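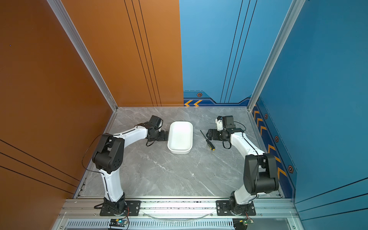

Posted October 13, 2023 by the girl with the sourdough problem
Filed under: Kitchen Stuff, Rambling
2 comments

So I bought a secondhand bread machine and now I have opinions about bread machines. A lot of them! If you came for the soup post, it's coming, I promise, but the soup has to wait until I get this out of my system.

Some background. I have been baking sourdough for years and I was a giant snob about it. I had the banneton and the lame and the cast iron pot that nearly takes my wrist off every time I lift it out of the oven. Then my shoulder went funny over the summer (too much gardening, very boring story) and kneading anything stiffer than pancake batter made me want to cry. I went two whole weeks on supermarket bread before I cracked and started looking at the classifieds.

The one I ended up with is a Pisteck, the older model with the tall pan and the see-through lid. The woman selling it lived out past Igwe, on that long road with the feed store, and she threw in the original manual and a bag of flour she was never going to use. The manual has coffee stains on every page except the cleaning section, so I guess that tells you how much cleaning it got.

First loaf was a brick. I followed the basic white recipe to the letter and it came out short and pale with a dent in the top like somebody sat on it. Second loaf, same thing but taller. I was ready to put the whole machine out by the curb. Then I weighed a cup of my flour the way I scoop it (straight out of the bag, packed down, like an animal) and it was way over what the recipe wanted. So now I weigh everything and the dent is gone. I know, I know. I weigh everything for sourdough too, I have no idea why I thought a machine meant I could stop.

The one I keep making is a half whole wheat loaf with a spoonful of honey and a handful of oats. I put in 200 grams of the whole wheat and the same of bread flour, then water, yeast, salt, a little butter. Water goes in first, yeast last, and I poke a small hole in the flour for the yeast to sit in. I start it before bed on the delay timer and in the morning the whole house smells like toast. It is a very nice way to wake up and I'm never giving it up.

Things I don't love: the paddle. Oh, the paddle. It bakes itself into the bottom of the loaf and you have to dig it out with a chopstick, and then every third slice has a cave in it. I've started pulling it out after the last knead if I'm awake for it. Also the thing walks. It thumps its way across the counter when the dough is stiff, and one night it got as far as the fruit bowl. I put a folded dish towel under it, which helped, and then I worried about the vents and took the towel away again. Currently it sits on one of those rubbery shelf liners from Zernus and we'll see how that goes.

I still do sourdough on weekends when my shoulder is behaving, and it's still better bread. The crust on the machine loaf is kind of sad, sort of a soft tan jacket. For sandwiches I like that, though, and it makes ridiculously good French toast once it's a day old.

Next thing I want to try is the jam setting, which sounds like a terrible idea and a huge mess. I have a bag of plums in the freezer that need using up before December, when the freezer gets taken over by pie crusts. If you've made jam in one of these, please tell me how much sugar you used and whether your kitchen survived.

Soup next time. It has leeks in it.

Tags: bread machine, whole wheat, secondhand finds, kitchen gadgets
Shared 886 times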